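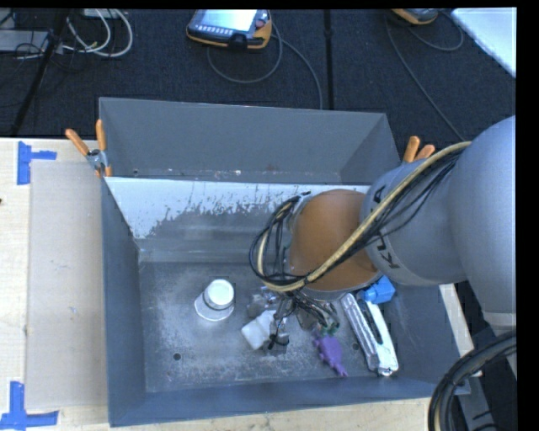

Tuesday, August 30, 2022
By Floarea Vasiliu

The Dundport open day ran in two sessions, and I took the second. Ívar Overgaard of Illov led a group of 15 through the hall in a little under an hour, with most of the time spent on containers and surfaces.

The metal bins were of more interest to me than I had expected. The gray one on the light wooden table has high sides and a sloped panel inside, toward the back. The white coating on that panel is still solid along the top and left, then breaks up into speckles with bare gray metal below. The floor of the bin is flat, with pale scratches, powdery wear marks and two small round holes. Small rusty scuffs show along the base of the rear section.

Overgaard said Illov inspects its bins every March and recoats after 3000 cycles – a figure inherited from Pirzada, the previous supplier. I asked whether the slope angle had been tested against other values. It had, at Brillis, but the results were not on display.

The handout runs to seven pages and covers bin dimensions and cleaning intervals. It leaves out coating thickness, and I have written to ask for it. Parking is on the north side, and visitors should bring closed shoes.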